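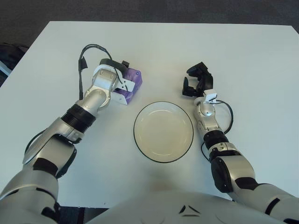

Thread on a question I get every few weeks: can a machine do the dishes yet, or wipe down the shop, or fold the towels. Short answer, some of it, slowly, with a person nearby. I ran a small diner kitchen for 20 years and now I write up equipment for people who still run one, so I look at this from the sink side. Take the plate on this table, white with a thin black rim and nothing on it. One of those has to be picked up at the edge, and the edge is close to the tabletop. A person slides a fingertip under it. The purple block in the left gripper has sides you can pinch straight on, and that makes it a much easier thing to hold.

2/ People assume the hard part is strength. A dinner plate is not heavy. The hard part is that it's flat, slick, and nearly the same color as half the tables it gets set on.

3/ Second hard part is that no two are in the same spot. At the diner we had a bus tub with plates, forks, a wadded napkin and half a pancake in it. A dishwasher (the human kind) sorts that by feel while talking about something else.

4/ What machines already do well: the wash itself. The conveyor washers have been good for decades. You rack it, push it, it comes out the other end. All the money in that job is in the racking and the putting away.

5/ So when a company tells me they have automated dishwashing, my first question is who loads it. My second is who unloads it. If the answer to both is a person, they sell a dishwasher.

6/ I spent a day in October at a shop in Savthorpe that cleans and rents out party dishes. They were trying out a sorting arm from Grinitz at the end of the line. It took clean plates off a belt and stacked them by size.

7/ It was fine. It was slower than the woman at the next belt, but it kept going through lunch. It dropped 2 plates while I was there. She dropped none, and she was also answering the phone.

8/ The owner's math was simple. They handle 1000 plates on a busy day, all from the same few patterns. That sameness is what makes it work. Your kitchen cabinet, with the chipped bowl and the mug from the bank, would stop that arm cold.

9/ Cups are easier than plates, by the way. So are boxes. Anything that stands up and has two sides facing each other. If you want to know whether a two-fingered gripper will manage a thing, try picking it up with a pair of kitchen tongs, one-handed. That test has rarely steered me wrong.

10/ Try the tongs on a dinner plate lying flat. You'll end up dragging it to the edge of the table so part of it hangs over. With two arms you can tip it with one and catch it with the other. I've seen both done by machines in videos. I've seen neither done at the speed of a Saturd – let's say a busy brunch.

11/ Two arms help more than people expect. Most house chores are two-handed. Hold the pot, scrub the pot. Hold the bag open, put the trash in. A single arm needs a clamp or a wall to push against, and then you are building the kitchen to suit the arm.

12/ Floors are done, more or less. A robot vacuum is a real appliance and I'd buy one again. Ours is a Usetti and it has run for 7 months on the same brush. It still eats phone cords. Pick those up first.

13/ Laundry is the one I'd bet against for a while. Cloth has no fixed shape. Every towel out of the dryer is a new problem, and fitted sheets are a new problem for me too.

14/ Shop chores are further along than house chores. Moving bins, fetching parts, sweeping the aisles after close. Flat floors, good light, stuff kept where it belongs. If your shop isn't like that, fixing the shelves will save you more than a machine will.

15/ Somebody always asks about price. I don't quote prices in threads because they're stale by the time anyone reads them. Ask what the service visit costs and how long a replacement finger takes to arrive. The Upadhyay rep gave me straight answers to both, and I wish more of them did.

16/ If you run a kitchen and have had one of these on trial, write to me. I want to hear what it dropped and who had to stand next to it. I'm putting the replies into a longer piece on plate stacking, and I can leave your shop's name out.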